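Briggs Anxiety Self-Help Network – steering group minutes
Sunday session, Drillport annex

1. Minutes of the June meeting were approved with one correction: the Plernano course is a workbook course, not a phone course.

2. Dusau breathing module. Osaze Tamuno reported 1023 sign-ups. Completion of the second unit stands at 70 percent. The drop occurs at the panic diary, where the form asks for a rating before and after each entry.

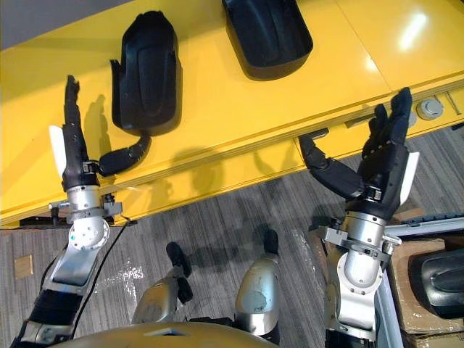
Two black molded shells on the yellow table.

3. Panic diary. Agreed to cut the form to a single rating and to move the sleep questions to week 2. The old form stays available on request – existing users may finish on it.

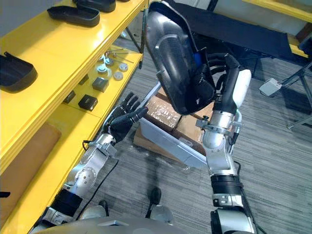 The revised form will carry the crisis line number at the top of each page and a note that the diary does not replace treatment. Draft text to be circulated before the next meeting.

4. Printing. A run of 3000 workbooks was proposed.
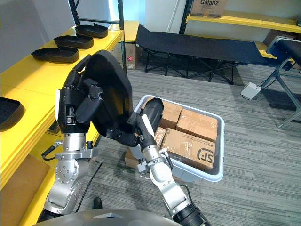
Asabe Bassey asked that the order wait until the new diary pages had been read by a clinician, as the wording on medication was still unclear. Agreed. Item carried over.

5. Web page. The phrase "permanent relief" is to be removed from the course listing. Action: Tamuno.

Meeting closed.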